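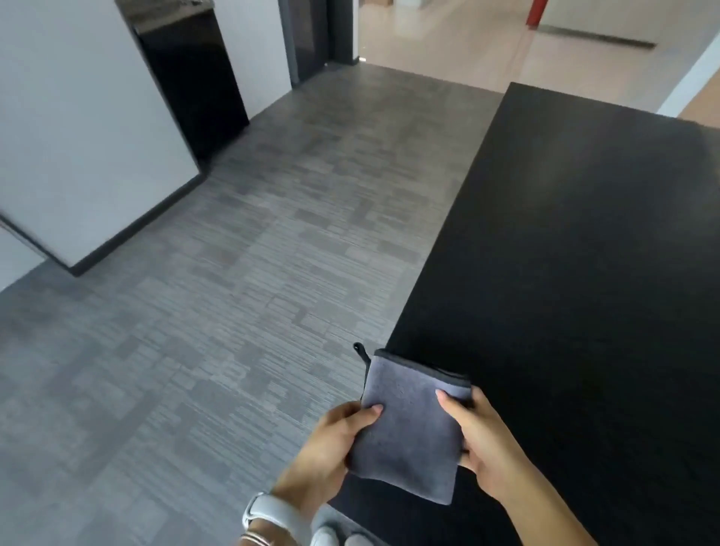
A folded gray microfiber cloth held at the edge of a black table.

Print | E-mail

Tendham Fen is a lowland peat fen in the valley of the Ela River, on the north side of the village of Tendham. It is fed by springs along the foot of Gramis Ridge and drains through a single outlet, Mansour Ditch, into the river.

The fen first appears in a land survey of 1578, where it is listed as common grazing. Peat was cut by hand in the southern part, and the old cuttings now form 14 shallow pools. The largest stays open through most winters, although the smaller ones are usually frozen by January.

Sedges and reeds cover the wetter ground. Alder and gray willow grow along the ditch, and bog myrtle is found on the raised banks between the pools. Snipe and reed buntings nest at the site.
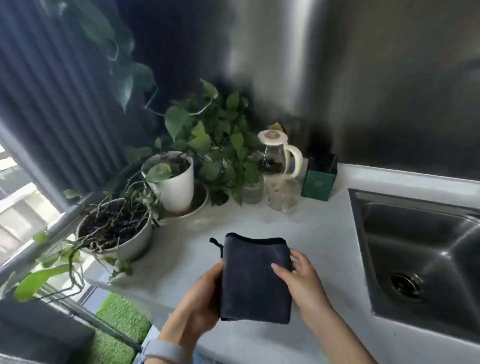
Dark microfiber cloth, folded, beside a stainless steel sink.

A loop trail of roughly 4 miles starts at the village and follows the ridge before crossing the fen on a boardwalk. The boardwalk has three viewing platforms, the last of them rebuilt to a design by Delphine Haddad and opened on May 6, 2018. Dogs must be kept on a leash during the nesting season. The lower part of the trail floods after heavy rain.

Print | E-mail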